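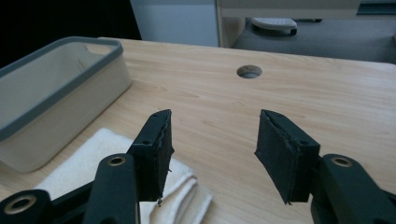

*Light wood, visible grain*

**Oily rag smell after finishing a table?**

I put a coat of Rirkel oil on my desk and the room still stinks – day four now. Do I wait or wipe it all down again? I paid for 100 ml and used the lot.

*Randa Azar*

**Kiri Kerslake**
Way too much oil! Rub it with a dry cotton cloth, open a window and give it another week. Lay the used rags flat outside to dry, they can catch fire bunched up.

**Jolene Ellery**
mine smelled for most of February, then quit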